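Protocole de Doleo

Le protocole de Doleo est un ensemble de règles de bonne pratique encadrant les essais de préhension robotique en simulation. Rédigé par le groupe de travail Werow, il compte 88 articles, dont 3 passent pour être lus régulièrement.

Origine

Avant le protocole, chaque laboratoire définissait la réussite d'une prise à sa manière, de préférence après avoir vu les résultats. Un recensement mené par Werow sur 2727 essais publiés en a relevé 1078 sans critère d'échec. Leur taux de réussite était, on s'en doute, excellent.

Principes

L'article 1 impose de déclarer avant l'essai l'objet, sa pose initiale et la zone de dépose. L'article 2 exige que l'éclairage et les textures soient consignés avec la version du moteur de rendu. L'article 3, le plus cité, interdit de retirer un essai du décompte au motif que l'objet « était mal placé ». L'objet, précise une note, n'a pas choisi sa place.

Les articles suivants traitent des scènes types. La scène élémentaire comprend un seul objet de consommation courante, un plan de travail clair et un bac à bord relevé. Les bouteilles y sont appréciées pour leur centre de gravité haut, qui a ruiné plus d'une démonstration.

Application

Le simulateur Plarkia signale automatiquement les déclarations incomplètes. Cette fonction peut être désactivée, et l'option figure en bonne place dans le menu. La variante dite de Þorgeirsson, plus stricte, réclame en outre la publication des essais ratés. Son adoption progresse avec une lenteur que ses partisans qualifient d'encourageante.

Critiques

On reproche au protocole de rester muet sur le passage au matériel réel. L'annexe qui devait combler cette lacune est annoncée pour mars, sans mention de l'année.

Voir aussi : reproductibilité ; préhension ; étalonnage 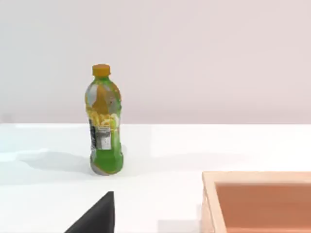 Scène simulée à un seul objet : bouteille à bouchon jaune orangé, bac à rebord de bois clair.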